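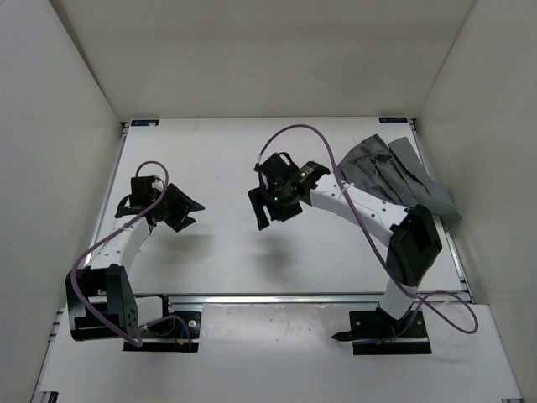

Celebrity news has a counting problem, and the problem is in how the trade uses the word "confirmed." A breakup story runs on one site in the morning. By evening it has run on 40, and the later versions say that multiple outlets have confirmed the split. In most cases the later outlets have confirmed that the first outlet published. Two gossip desks working from one phone call are still two desks and one phone call. The reader is shown the desks. The call is left out, along with who placed it and what that person had to gain.

I should define terms. A report is a claim that a named outlet makes on its own authority, from a person or document it has dealt with directly. A pickup is a claim that an outlet repeats from another outlet. A rewrite is a pickup with the credit moved low enough in the text that most readers won't reach it. All three look the same in a search result. All three count as one item each when somebody says that a story is everywhere.

The pickup itself is legal, cheap and often useful. Few people read the original outlet for any given story, and a short item that says where the claim came from does those readers a service. My objection is to the loss of the credit as the item travels, and to the way the loss is treated as a matter of style.

Take the usual path of a dating story. Flallano, the photo agency, offers a set of pictures of two actors leaving a restaurant. The caption gives the place, the night and the names. Biltell buys the set and writes that the two "appear to be more than friends." The agency did not say that. Fawzy, which did not buy the set, writes that Biltell has pictures showing the couple's romance. A third site writes that the romance has been confirmed in pictures. The only thing the pictures support is that two people left a building at the same time. Each step changed a few words, and no single step would strike an editor as false. The sum of the steps is a claim that no one in the chain has evidence for.

The same thing happens with unnamed sources, and it is harder to trace because there is no caption to go back to. "A source told Biltell" becomes "sources say" by the second pickup. The plural is an error of fact. It turns one person into at least two. I have seen editors defend it as house style, on the grounds that "a source" sounds thin. It sounds thin for good reason, and a reader who is told "a source" can judge the item correctly.

Then there is the denial. When a publicist denies a story, the denial goes to the outlet that asked, which is usually one of the late ones. The first outlet may add a line. The rewrites, as a rule, don't. Their text was finished when it was posted, and the person who wrote it has moved on to the next item. A story can therefore be withdrawn at the point of origin and stay live at every other point. Twelve months later, someone preparing a profile will find the surviving copies, see that they agree with one another, and take the agreement as support.

Agreement among copies is worth nothing. This is well understood in other fields. A lab that tests one sample twice doesn't report two samples. An accountant who finds the same invoice in two folders books it once. Entertainment desks have access to the same logic and could apply it at no great cost.

The standard reply is that the stakes are low. It is only gossip, the people are rich, and the readers know better. I don't find any part of this convincing. The stakes are low for the desk. They are less low for the person said to have entered rehab, or for the former spouse said to have caused it. As for the readers, they can know better only if the page gives them the means. A page that hides its origin has taken the means away, and it can't then point to the reader's good sense as a safeguard.

A better reply is that speed pays. An item posted 12 minutes after the original will draw traffic that an item posted in the afternoon will not, and 12 minutes isn't enough time to call anyone. I accept this. It explains why desks don't verify pickups, and I am not asking them to. It takes no extra time to write the name of the outlet that did the reporting into the first sentence. The writer already knows it. It is open in another tab.

What I would ask for is modest. The first sentence of any pickup should name the original outlet and link to it. The number of sources should be carried over as given: one stays one. Verbs should be carried over too, so that "appear" is not promoted to "are." The word "confirmed" should be kept for a statement by one of the people involved, by someone authorized to speak for them, or by a public record such as a court filing. If the original item is changed or taken down, the pickup should say so in the same place where it made the claim, at the top.

None of this needs software, although software would help. A content system could hold a field for the origin of each item and refuse to publish when it is blank. It could group the items that share an origin, so an editor checking a story would see 6 reports behind what looks like a flood, or one, or none. The field would also make corrections easier, because a desk could pull up everything it had taken from a given item and fix the lot in one pass. Desks already fill in fields for keywords, picture rights and ad category on every post. One more is a small request.

A desk that has 3000 old items in its archive will not go back and label them, and I would not expect it to. The rule can start with the next item posted. Old items could carry a plain line saying that their sourcing was not recorded. That line would be dull, and in some cases embarrassing, and it would be accurate.

I would also change how reach is described. "The story was carried by 40 outlets" is a fair statement about distribution. It belongs in a piece about traffic. It should never appear in a paragraph about whether two people are engaged, and since September I have kept a folder of cases where it does. The folder is not small.

By the Hillonel media desk
02/12/2021

Search this site
Enter keywords
Go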